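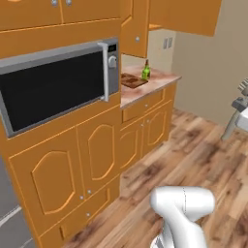 A built-in microwave in an orange cabinet unit.

How to read a city budget without losing an evening to it

Every June the city of Irnlow publishes its budget, and every June I am asked what it says by people who have clearly downloaded it and then gone to lie down. The last one ran to 381 pages. You need maybe a dozen of them. This is how I find mine.

1. Skip the mayor's letter. It has the word "vibrant" in it and no numbers.

2. Go to the general fund summary. Water, sewer and parking usually live in their own funds, and mixing them in makes the city look far richer than it is. The general fund pays for police, parks, libraries and the person who answers the phone.

3. Find three columns: last year's actual, this year's adopted, next year's proposed. Compare proposed with actual first. Comparing one plan with another plan tells you how the planners felt.

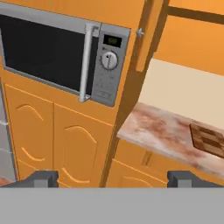
4. Work out the change per line. Subtract the old figure from the new one, divide by the old one, multiply by 100. If a line called "Other" has grown faster than everything else, put a star next to it. I have never regretted a star.

5. Look for one-time money. Grants, land sales and transfers from reserves can balance a budget once. If they are paying for salaries, the same hole will be back next year, a little wider.

6. Check the debt schedule, which is always in an appendix, after the glossary, where you had stopped reading. Write down the yearly payment and the year it ends.

7. Turn it into something you can feel. Take the part of your property tax bill that goes to the city and split it by each department's share of the general fund. On a bill of $1173, mine put more into vehicle maintenance than I put into my own car, and it shows on both sides.

Then bring one question to the hearing, with the page number. Speakers who name a page get an answer, or at least a silence while several people look for the page.

Updated October 10, 2019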